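Jaddale Cue Light for Comedy Rooms

Maker: Sturkon
Category: Stage timing and signals
Page updated September 25, 2020

The Jaddale is a small signal light for stand-up nights, open mics and improv shows. It tells the performer how much time is left without the audience seeing it. The person running the show sets the length of the spot on a handheld remote, presses start, and the light does the rest. It can also be worked by hand if you prefer to give the light yourself.

Most rooms still do this with a phone torch waved from the back. That works until the phone rings, or the person holding it gets talking to someone at the bar, or the comic mistakes a table of people taking photos for the signal. The Jaddale stays in one place and always looks the same, so acts know where to find it.

How it works

The lamp has three colours. Green means the spot is running. Amber comes on when there is a minute or more to go, depending on how you have set it. Red means time is up. After red, the lamp will start to flash slowly if the spot runs over. The flash can be turned off in the settings, and we suggest doing that for headliners.

The lamp sits inside a deep hood so the light only goes forward. From the stage it is easy to find, even with a spotlight in your eyes. From the seats on either side you should see nothing. In low rooms with a light-coloured back wall you may get a faint glow behind the lamp, and a piece of black felt fixes this. A square of felt is packed with every unit.

The remote has a screen that shows time used and time left. It stores four spot lengths, so a night with short open spots, longer middle spots and a closer can be run without going back into the menu. Hold any of the four buttons down to save a new length. The remote works through a normal wall, which is handy if you run the show from a sound booth.

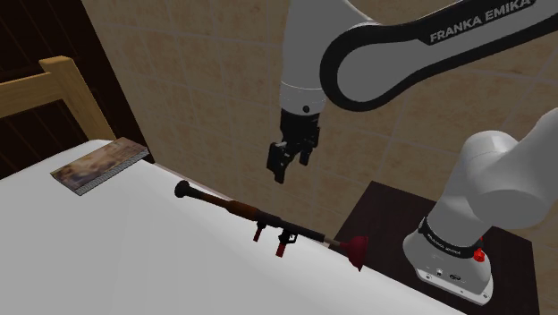 Jama, where the light has been in use since May, reported that the amber setting was the one that took some getting used to. Their newer acts tended to rush the last joke as soon as the colour changed, so they moved amber forward to give everyone more room, and they now explain it in the running order they send out beforehand. They would have liked a second lamp in the box for the balcony side.

We have had the same request from other rooms. The second lamp is sold separately, and both lamps can be run from one remote.

Mounting

The lamp comes with a clamp that fits a standard lighting bar or the edge of a shelf. For brick or plaster walls you will need the Lecomte bracket, which is listed under accessories. The bracket tilts but does not swivel, so line it up with the microphone stand before you drill. Eye height or slightly above is best. If it goes too high, performers have to look up to check it and the front row will turn around to see what they are looking at.

Keep the lamp away from exit signs. Green on green is hard to pick out from the stage.

Room size

The Jaddale is meant for rooms of up to 200 seats. It will work in bigger halls, but the lamp starts to look small from the stage and we would point you to a floor monitor with a countdown clock instead. In very small rooms, such as the back bar of a pub, use the dim setting.

Power

The lamp runs from the wall adaptor supplied or from a rechargeable battery inside the case. A full charge will cover a normal night. The battery can be replaced by the owner with a small screwdriver. The remote takes ordinary AAA batteries, not supplied. There is no app and nothing to pair with a phone.

In the box

Lamp with hood
Handheld remote
Clamp
Wall adaptor and cable
Felt square
Printed instructions

Accessories

Lecomte wall bracket – black or white
Second lamp – shares the remote from the main kit
Spare battery for lamp
Soft carry bag, fits lamp, remote and adaptor

Common questions

Can I use it outdoors? Under cover, yes. The case is not sealed against rain. In daylight the colours are harder to see, so set the lamp closer to the stage and turn it up to full.

Does it make any noise? No. There is no beeper and no fan.

Can I pause it? Yes. Press the start button once to pause and again to carry on. This is useful when a spot is held up by a microphone fault or a long heckle. The lamp keeps its current colour while paused.

Will it work for improv or sketch? Yes, though many groups only use the red. You can turn off green and amber in the settings.

Warranty and returns

Sturkon covers the lamp and remote for two years. Batteries are not covered. Units can be returned unused in the original box. If you are fitting out more than one room, or want to hire a unit for a festival, use the trade enquiry form and tell us the size of each room and how high the ceiling is.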